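Looking After Trading Cards: Tips I'd Keep and Tips I'd Bin

Every card shop has a bloke at the counter who'll tell you how to store a collection, and most of his advice ends with you buying something. I've played tournament Magic on and off since I was a teenager. Here's what I make of the usual tips.

Double sleeving
Worth it for a deck you shuffle hard every week. For a box of commons, no. Put the inner sleeve on upside down compared with the outer one, so the two openings sit at opposite ends. Press the air out with the side of your hand before you stack them.

Flattening a curled foil
The forums say to put it under a dictionary overnight. I tried that on 9 foils last May and most had curled again by the end of the month. Humidity does the curling, so a sealed box with a small two-way humidity pack does more good than any book. Leave the hair dryer in the bathroom.

Cleaning a playmat
Cool water, a drop of dish soap, a soft cloth. Work from the middle out and dry it flat, away from the heater. People swear by the washing machine on gentle. Maybe, but I've seen the rubber come away from one, and its owner had been swearing by it too.

Thin white stuff, whether it's tissue or the liner out of a parcel, creases as soon as you pick it up and never goes properly flat again. Don't wrap cards in it and expect it to protect the corners.
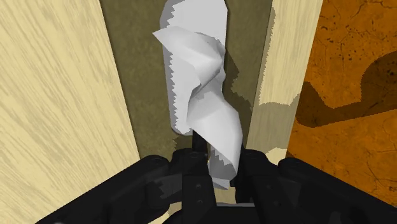

Silica gel
Fine in moderation. Throw a handful into a small tin and you'll dry the cards out until they bow the other way. One sachet per 100 cards is plenty, and I suspect even that's generous.

Marked sleeves
Before an event, lay the deck face down under a good lamp and look along the edges. Swap the whole set if you find more than a couple of scuffs. A single fresh sleeve among 40 worn ones stands out just as badly as a scuffed one.

"Archival" boxes
Ask what the word means. Maja Szewczyk emailed one seller to find out what colour-safe and archival covered, and got back a discount code.

Last updated July 1, 2022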